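Korkano Pour-Over Tabletop Set: README and data card
Version 1.2, July 2019

Summary

Korkano is a set of written layout records and object labels for manual coffee equipment on a countertop. It covers drippers, carafes, paper filters and the packaging the filters come in. The records say which pieces are on the surface, which piece rests on which, and whether a filter is seated. There are 78 layouts and 1891 object labels in this version. The set is maintained at Jarnby and replaces the earlier Mercado list, which had no field for stacked pieces.

The main use is checking naming and state descriptions for equipment that is translucent, nested or tipped over. It has nothing to say about brewing. No layout contains ground coffee or a kettle, and no field covers water, dose or temperature.

Contents

layouts.tsv - one row per layout
labels.tsv - one row per labeled piece in a layout
relations.tsv - one row per pair of pieces in contact
vocabulary.txt - class names and permitted states
notes.txt - free-text remarks from labelers
changes.txt - version history

All files are UTF-8 with tab separators and a header row. Missing values are written as a single hyphen. Row order carries no meaning, and piece IDs are only unique within a layout, so joins need both the layout ID and the piece ID.

Object classes

dripper: the cone-shaped part that holds a paper filter. Handle optional. The base ring or flange belongs to the dripper if it cannot be lifted off.

carafe: a vessel meant to stand under a dripper. Pitchers are filed here as well. The Mercado list kept them apart on the strength of the spout, and the two classes were used interchangeably by everyone who worked with it.

cup: an open vessel that a labeler would drink from. If there is doubt between cup and carafe, use vessel.

plate: a round saucer or coaster under a dripper or cup.

filter: a single paper filter, folded or opened. Filters still in the package are not labeled one by one.

filter_package: the carton or wrapper with whatever paper is left in it. Paper fanning out of the opening is part of the package until it is clear of it.

vessel: fallback for any container whose type can't be settled.

Color is stored in a separate field with a short list of values: clear, gray, green_gray, blue, orange, white, mixed, unknown. Amber, peach and pale orange all go to orange. Smoke and charcoal tints go to gray. Labelers should use the tint of the piece itself and ignore anything showing through it.

Material is not recorded. Early drafts had a glass/plastic field and it was dropped, as agreement between labelers was poor and the answer could not be checked from the records.
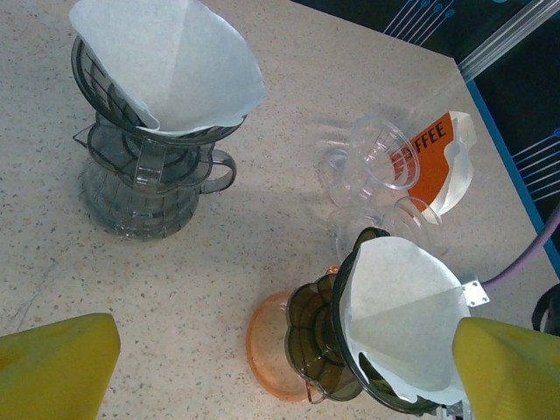 Stacks are recorded from the bottom up. A carafe with a dripper on it and a filter in the dripper takes three rows in labels.tsv and two in relations.tsv: dripper on carafe, filter in dripper. Do not add a third relation for filter and carafe. The same applies when the lower piece is a plate.

States

Each piece has one posture and, for drippers, one filter state.

upright: standing on its base or on another piece as intended.
tipped: resting on its side, on the surface or against another piece.
inverted: mouth down.
held: supported by something other than the surface or another listed piece.
unknown: posture can't be determined.

Tipped overrides held if the side of the piece is still touching the countertop. Lean angles are not recorded. A piece that leans but would clearly come back to its base is upright.

Filter state takes one of these values:

none: no paper in the dripper.
seated_open: paper in the cone, opened out.
seated_closed: paper in the cone, still folded flat or with its walls together.
loose: paper touching the dripper but resting outside the cone or across the rim.
unknown: the inside of the cone can't be judged.

The height of the paper above the rim is not a criterion. Many filters are cut taller than the dripper they are used in, and a filter that stands well above the rim may be in as far as it goes. The test is whether the point or folded seam is inside the cone.

Cups need a separate rule. Paper placed in a cup gets the relation in, and the cup gets no filter state at all. The paper row is labeled filter with posture upright or tipped as usual.

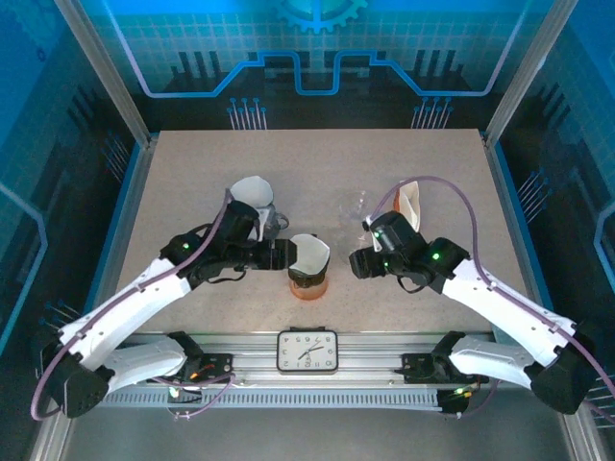 One comment on the June draft was that the cup rule loses information: paper sitting in a cup is plainly misplaced or plainly being stored, and a reader of the table can tell neither. The same comment asked for a value called parked, to be used for any filter in a container that is not a dripper.

The proposal was tested on a small part of the set and not adopted. Labelers read parked as a statement about intent and used it for packages and spare carafes too. Users who need the distinction can derive it by selecting filter rows whose in relation points to a cup, carafe or vessel. A query for this is in notes.txt under the heading "paper outside drippers".

Items outside the vocabulary are left unlabeled. This includes clocks, cables, rails, trays, wall panels and anything else that belongs to the surroundings of the surface. The countertop is implied in every layout and has no row of its own.

Labeling procedure

Labelers worked from the vocabulary file with a session limit of 60 minutes. Each layout was labeled twice, independently. Differences were settled in a third pass by comparing rows, and where no agreement was reached the more general value was kept: vessel over carafe, unknown over a guessed posture. The first-pass values are not distributed.

The order of work within a layout is fixed:

1. Packages and loose paper.
2. Tinted pieces, darkest first.
3. Clear pieces.
4. Relations.

Clear pieces come late on purpose. When they were done first, overlapping rims were often counted as separate objects and then had to be deleted once the neighbors were in place.

Text on packages

Text is transcribed in the package_text field exactly as far as it can be read. Partial words stay partial. A package with only the first two letters of a word showing gets those two letters, in the case they are printed in, followed by a tilde for the missing part. A missing beginning gets a tilde in front. Do not complete the word, even if another layout has the same package with more of its text readable.

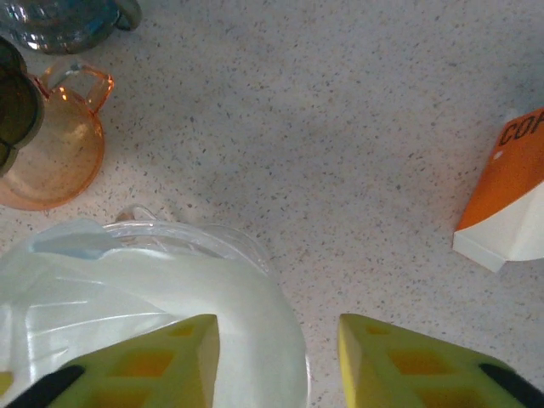

Package color is mixed if more than one area of solid color is present. Orange and white cartons are therefore mixed, and a search for color = orange will return vessels, drippers and plates but will miss the cartons. Use package_text for those.

Pieces that are only partly available to the labeler are kept if the class can be given with the fallback allowed. They are marked partial = 1. A rim with no body is enough for vessel. A handle alone is not enough for anything and should go to notes.txt.

Known problems

Tinted pieces in front of one another. A gray or green_gray vessel overlapping an orange one produces a third, darker tint. Some rows in version 1.0 listed this as an additional piece. All such rows found so far have been removed - see changes.txt for the layout IDs.

Dark drippers. The inside of a dark cone is hard to judge without paper in it. The none and unknown values are mixed up more often here than anywhere else in the set.

Carafe and cup. Orange and clear vessels have been given different classes in different layouts. Piece IDs do not carry over between layouts, so the set can't be used to confirm that two rows refer to one physical item.

Clear drippers on their side. The base ring, the rim and the neck of a nearby carafe can look like parts of one object. Of all remarks in notes.txt, 213 concern this case.
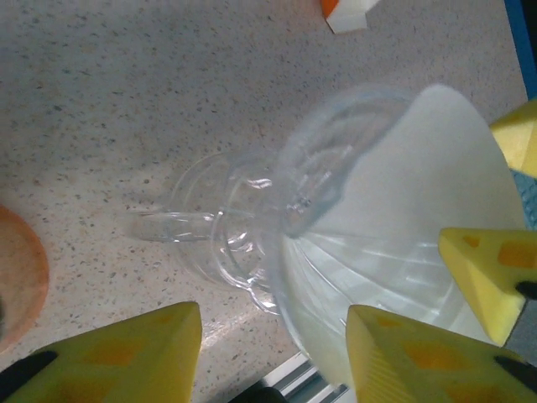 For clear pieces the rule is to label the fewest objects that explain all the rims. If two readings need the same number of objects, take the one in which each piece has a posture other than unknown. If that still leaves a choice, label one vessel, set color to clear and posture to tipped or unknown, and write a remark.

White or frosted areas behind a clear wall cause a related error. They can be paper, a second vessel, or part of the same vessel. Label a filter only where an edge, fold or seam of the paper can be pointed to. Ribs are not sufficient evidence, as drippers in this set have molded ribs of their own. Color for a vessel that is partly clear and partly white is mixed.

Format check

The Merkix checker reads the folder and reports duplicate IDs, relations that point to missing pieces, cups with a filter state, and drippers without one. It does not check whether a stack is physically possible. A plate resting on a filter will pass.

Warnings about a tilde at both ends of package_text can be ignored. The form is permitted for words with both ends missing.

Changes

1.2 - pitcher merged into carafe. Cup rule added. Tilde convention extended to missing beginnings.
1.1 - material field removed. Plate added as a class; these were previously labeled as vessel.
1.0 - first version converted from the Mercado list.

Corrections

Send corrections as a tab-separated file with the layout ID, piece ID, field, old value and new value. Corrections to relations need both piece IDs. Requests for new classes should list the layouts affected, and will be held for the next version.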